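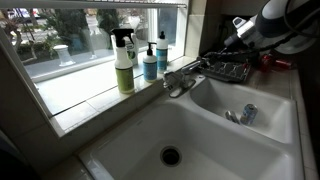
Juvo at a double-basin sink, with the gripper over the counter to the right.

Juvo Sink-Side Arm Kit

The Juvo kit from Sornix is a single arm and gripper package for organizations that teach or test household tasks in a real kitchen. It is supplied complete, with arm, gripper, cabling, counter mount, controller and the Skumer task software, and it is intended for use above a standard residential counter without changes to cabinets or plumbing.

The kit was developed for work at the sink, where reflective surfaces, curved walls and running water present difficulties that do not arise on a flat bench. Customers may order it for a permanent installation or take it on a term lease.

What the task software covers

Skumer is delivered with 15 prepared tasks. The sink group includes picking up cans and bottles, moving items from one basin to the other, placing items in a dish rack, and operating a single-lever faucet. Each task may be run as supplied or edited by the customer. Tasks are stored on the controller and do not require a network connection.

Empty beverage cans are the recommended first object for new operators. They are light and easily replaced, and a can on its side calls for a different approach from one standing up. Operators should complete the can exercises in both positions before proceeding to glass or ceramic items.
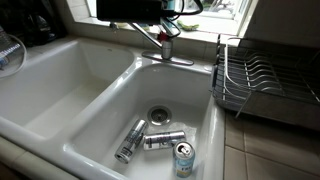
Can exercise, right basin: two cans on their sides and one upright.

Gripper and cabling

The gripper has a black housing and is removed from the arm by means of four captive screws. Finger pads are replaceable and are sold in sets. The external cable should be left with enough slack for the full reach of the arm and checked for clearance from the faucet handle before each session.

The gripper is rated for splashes from above. It is not rated for immersion, and it must not be lowered into a filled basin. Customers who require work under water should ask about the Lindsay sleeve, which is ordered separately and adds 200 grams to the weight at the wrist.

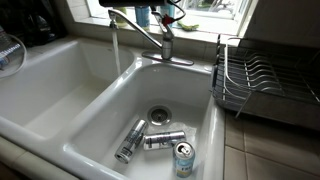 Faucet running into the left basin, cans in the right.

Evaluation

Before release, the kit was placed in residential kitchens for a trial period supervised by Ya-wen Wan, Applications Manager. Across all sink tasks, operators recorded a completion rate of 93 percent. The most frequent cause of an incomplete task was a can resting against the wall of the basin, and the approach angles in the current software were revised accordingly.

Installation and training

Installation takes around 40 minutes in a kitchen with a clear section of counter and a grounded outlet. Training for two operators is included in the purchase price and in all leases of six months or longer. Additional operators may be trained at the customer's site by arrangement.

Ordering

Orders received before the end of September will ship with the current software and one spare set of finger pads. Requests for quotations, lease terms and site visits should be directed to Euan Gunn, Customer Accounts, Sornix. Please state the depth of the counter, the type of faucet and the number of operators to be trained.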